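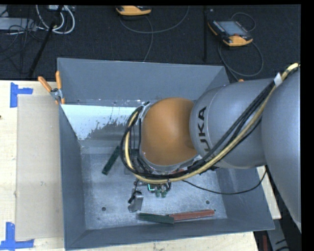 Step 4: Dress the cables and clamp the bin

By now you've got the arm bolted down and jogging happily (if it isn't, go back to Step 3 and have a cup of something first!), so we can get to the part I enjoy most, fussing with cables. Ours run in one thick bundle along the arm and loop around the last big joint before they drop to the gripper. Leave that loop bigger than feels right. Dexter Okafor and I made ours far too tight the first time, and at 90 degrees of wrist turn it pulled a connector clean out.

Jog the wrist slowly, all the way one way and then all the way back, and watch the loop the whole time. Wrap the bundle wherever it wants to wander.

Next, the bin. Set it on the bench and put a spring clamp on the rim, up in a corner where the gripper has no business going. Mark the corners of your drop-off board with blue tape, so you can put it back in the same place after somebody borrows the bench.

Then toss in a few colored blocks and teach your first pick at low speed, with a thumb near the stop button. We saved ours as program 119, and Yavuz Özkan has the printout in the Buton folder if you'd like to compare numbers.

Step 5 covers the gripper fingers.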